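Kitchen Help > Storage and Organising > Pantry

How do I stop my spice jars turning into a second, secret pantry?
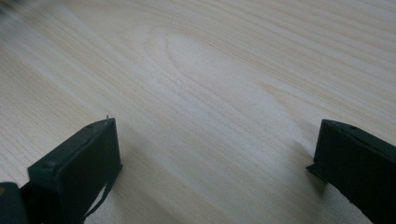 I moved everything out of packets and into matching jars in September, felt terribly pleased with myself, and now own three lots of ground cumin. The jars live in a deep drawer. The refills live in a box on top of the fridge. The two have never met. I go shopping, can't remember what's in the box, and buy cumin to be on the safe side. Last week I counted and there are 33 jars, of which I cook with perhaps six. Is there a system that works for someone who won't keep a spreadsheet? My sister keeps a spreadsheet. We don't discuss it.

Gönül Karaca

Get rid of the box. If a refill doesn't fit in the jar, don't buy it in that size. I used to get the 800 gram bags of paprika from Serkilik as they were such a bargain, and I threw most of every one away once it had gone brown and tasted of shed.

For the jars you've got: write the name on the lid, so you can read it from above with the drawer open, and put the month you filled it on the bottom. Masking tape will do. Alphabetical order lasts until somebody else cooks. I keep the everyday ones at the front and everything else behind, in no order at all, and it has held up for years. Before a shop, open the drawer and take a photo on your phone.

If you can't bear to bin the spare cumin, toast it and make a big batch of dal. Two big batches.

Fabian Steiner

Lundis do a rack that goes on the inside of the door. Mine fell off but I think that was the door.

Ruchti

Related
Can I freeze fresh ginger whole?
Labels that survive the dishwasher
Weekly menu board or back of an envelope?
What to do with half a jar of cloves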